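Shop Floor Electrical > Control Stations and Pushbuttons
Thread: Separate stop button next to the E-stop, or just the E-stop?

relay_logic_ron
Posted August 8, 2019
Rewiring the operator stations on a conveyor line at our Camthorpe plant. The old stations have a selector, a green start and a mushroom head. No normal stop. Operators have been hitting the mushroom for every jam, every break and every end of shift. I want to add a flat or extended red stop button and leave the mushroom for emergencies. Production says one red button is enough and two will confuse people. There are 18 stations on the line, so whatever we pick gets repeated a lot. What are others doing?

dinrail
Add the stop. An emergency stop is not a substitute for a normal stop function. If the mushroom drops the safety relay every time, you are cycling the output contactors under load many more times than the designer had in mind. Check the contactor wear before you do anything else.

hobbs_meter
Disagree with part of this. On a small single-motor conveyor with no drive, both buttons end up opening the same contactor. Wear is identical. The argument for a separate stop there is about reset procedure and operator habit. It has little to do with hardware.

dinrail
Fair for a bare starter. Ron, are these on drives?

relay_logic_ron
Drives. Itirico units, ramp stop on a digital input, with input contactors ahead of them on the safety relay. So right now every jam is a hard power cut to the drive, then a latch release, then a reset, then the drive boots. It takes 21 seconds from reset to ready. I timed it.

hobbs_meter
Then I withdraw the objection. Cutting the input side of a drive several times an hour is hard on the precharge circuit. Read the manual for the allowed number of power cycles per hour. Most are low.

tagout
Check how the new stop is wired too. Use a normally closed contact so a broken wire stops the line. I have found red buttons with NO blocks wired to a PLC input and inverted in code. Works fine until a terminal backs out.

panel_mouse
Location matters more than most people admit. We had Zirow enclosures with the stop and the mushroom on the same centerline and tight spacing. Gloved hands went for the stop and caught the mushroom about as often as before. We moved the mushroom to the end of the box and put the stop between it and the start. Nuisance trips dropped off.

tagout
I would go the other way and put the mushroom in a box of its own. If the shared enclosure takes a forklift hit, you lose both.

panel_mouse
If it takes a forklift hit, the NC contacts open or you have a ground fault, and the line should stop either way. Separate boxes double the conduit work.

tagout
"Should stop" depends on dual channel with cross-fault detection. Plenty of older stations are single channel. Ron, which is yours?

relay_logic_ron
Single channel. Going to 2 channels with this job, new cable to every box. The existing conduit is tight but it will take it.

hobbs_meter
While the cable is out, mount the boxes at a uniform height. We set ours at 900 mm to the bottom of the enclosure and stopped getting complaints from the night shift.

dinrail
That is low for standing operators. Check your local standard before you copy it.

hobbs_meter
Ours is next to a seated packing position. Should have said so.

panel_mouse
Ron, selector at the far end, green, red, mushroom with the yellow collar nearest the operator. Loose button beside the box.

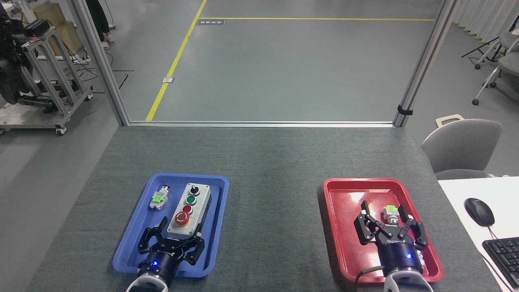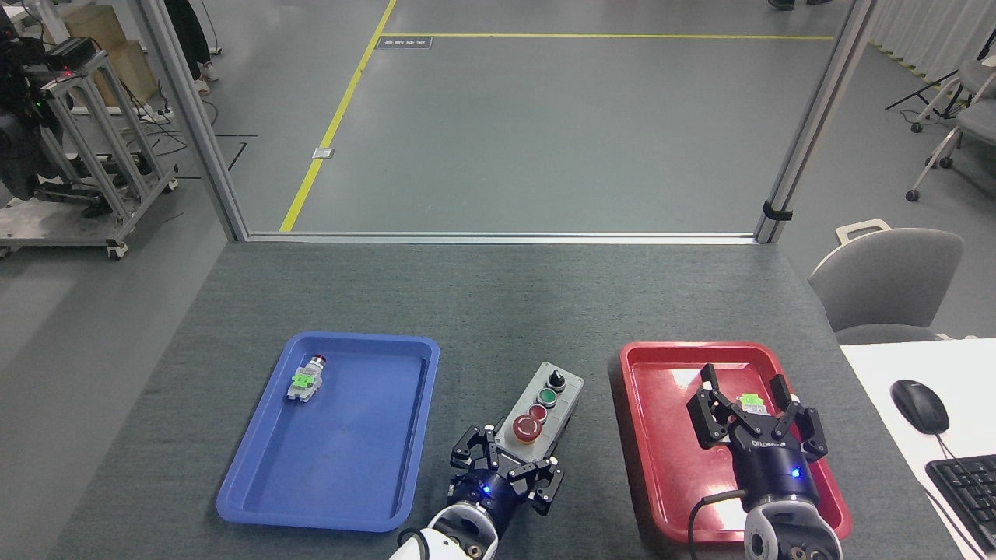 Filed under: Operator stations / Layout and spacing

relay_logic_ron
Good, that order suits us. Selector is touched once a shift, so I have no problem with it being the longest reach.

tagout
Nearest the operator also means nearest to a hip or a cart handle. Put a shroud on it if the aisle is narrow. Make sure the shroud still lets someone hit it with a palm.

dinrail
Some inspectors do not like shrouds on mushroom heads at all. Ask first.

relay_logic_ron
Aisle is wide on all but the last few stations. I will ask about those. Ordering contact blocks through Tolentino this week, NC for the stops, two NC per mushroom. Production has agreed to a trial on the first station before I drill the rest.

tagout
Label the stop "STOP" and leave the mushroom to the yellow background. We had both legends reading STOP and it undid half the training.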